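Wie testet man eine Roboterhand?

Hallo! Ich bin Jamshid Shokri und ich habe einen Beruf, um den mich meine Nichte sehr beneidet: Ich darf den ganzen Tag Sachen greifen. Na gut, meistens greife nicht ich selbst. Das machen die Greifer, die wir bei Nirnadent ausprobieren. Ein Greifer ist so etwas wie die Hand von einem Roboter, nur dass er meistens viel weniger Finger hat als du. Unsere haben zwei.

Zwei Finger? Reicht das denn?

Probier es mal aus! Halte Daumen und Zeigefinger so, als wärst du ein Krebs mit einer Schere. Alle anderen Finger machst du zur Faust. Jetzt heb einen Radiergummi auf. Klappt, oder? Dann einen Löffel. Klappt auch. Und jetzt versuch mal, so ein T-Shirt zusammenzulegen. Ich hab das mit meinem Lieblingshemd probiert und am Ende sah es aus wie eine zerknautschte Brezel.

Stoff ist nämlich für Roboter richtig knifflig. Ein Bauklotz bleibt ein Bauklotz, egal wie du ihn anfasst. Ein Handtuch sieht jedes Mal anders aus! Mal liegt es glatt da, mal hat es einen Berg in der Mitte, mal ist eine Ecke darunter versteckt. Der Roboter muss jedes Mal neu überlegen: Wo fasse ich an? Und wie fest?

Der große Vergleich

Im Februar haben wir angefangen, zwei Greifer miteinander zu vergleichen. Der eine heißt Shezi, der andere Rarkix. (Die Namen habe ich mir nicht ausgedacht, ich hätte sie Zwick und Zwack genannt.) Der Shezi hat Gelenke aus mehreren Stangen, ein bisschen wie eine Schreibtischlampe, die man hin und her biegen kann. Beim Rarkix fahren die Finger einfach gerade aufeinander zu, wie zwei Schubladen.

Damit der Vergleich fair ist, bekommen beide genau die gleichen Aufgaben. Das ist wie beim Wettrennen: Da darf ja auch keiner mit dem Roller fahren, wenn alle anderen laufen. Unsere Liste hat 28 Aufgaben. Eine heißt »Zipfel fassen und hochheben«, eine andere »Tuch zur Seite ziehen«, und meine liebste heißt »Socke suchen«. Die ist wirklich gemein, vor allem wenn die Socke in einem Wäschehaufen steckt.

Der Trick mit dem Griff in der Hand

Vielleicht stellst du dir vor, dass der Greifer dabei immer an einem riesigen Roboterarm hängt. Oft ist aber gar kein Arm dabei. Dann nehme ich den Greifer selbst in die Hand und führe ihn zum Tuch, wie eine Grillzange. Am Griff sitzt eine kleine Kamera, die nach vorn auf die Finger schaut. So sehen wir später alles fast so, als hätte der Greifer eigene Augen.

Das hat einen großen Vorteil: Es geht schnell. Wenn ich wissen will, ob die Finger zu dick sind für eine enge Falte, muss ich nicht erst einen ganzen Arm einstellen. Ich probiere es einfach. Mein Rekord an einem Vormittag sind 60 Griffe, danach brauchte ich dringend ein Brötchen.

Was wir uns dabei aufschreiben

Nach jedem Griff kommt ein Strich ins Heft. Hat es geklappt? Ist der Stoff weggerutscht? Haben die Finger versehentlich zwei Lagen erwischt, obwohl es nur eine sein sollte? Manche Leute finden Strichlisten langweilig, ich mag sie sehr. Am 23. April hatten wir 228 Griffe im Heft, und meine Kollegin von der Firma Nultura, die uns beim Auswerten hilft, hat sich gefreut wie beim Geburtstag.

Wir gucken uns aber auch die Greifer selbst genau an. Ganz vorn an den Fingern sitzen die Fingerpolster. Sie sind das, was bei dir die Fingerkuppen sind, und sie müssen eine Menge aushalten. Deine Haut wächst nach, wenn du dir beim Klettern den Finger aufschürfst. So ein Polster kann das leider nicht – das muss man irgendwann austauschen.

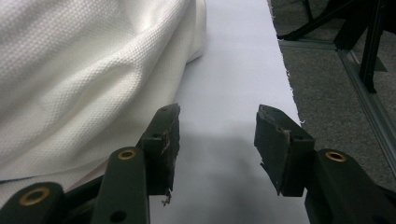

Die beiden Greiferfinger sind weit offen. Die Polster an den Spitzen sind schon ordentlich zerschrammt und ausgefranst!

Hast du die goldenen Ringe an den Stangen entdeckt? Das sind Buchsen aus Messing. So eine Buchse steckt in einem Loch, damit sich ein Gelenk schön leicht drehen kann. Bei deinem Fahrrad gibt es auch viele Stellen, an denen sich etwas drehen muss, ohne zu klemmen.

Und der weiße Stoff links mit dem feinen Waffelmuster? Stoffe mit Muster sind für unseren Test spannend, denn sie fühlen sich rau und hubbelig an. Da können sich Finger anders festhalten als an einem glatten Seidentuch. Streich zu Hause mal über ein Geschirrtuch und dann über eine Regenjacke, dann merkst du den Unterschied sofort.

Und wer gewinnt?

Das fragen mich alle Kinder zuerst! Bis jetzt steht es ziemlich unentschieden. Der Shezi kommt besser in Falten hinein, der Rarkix lässt dafür seltener los. Als Nächstes probieren wir weichere Polster an beiden aus, und dann geht die Strichliste von vorne los.

Wenn du magst, mach den Krebsscheren-Test mit jemandem aus deiner Familie: einmal mit bloßen Fingern und einmal mit Gummihandschuhen. Legt euch ein Handtuch, eine Socke und ein Blatt Papier hin und macht für jeden Griff, der klappt, einen Strich. Beim Papier bin ich übrigens mit Handschuhen richtig schlecht.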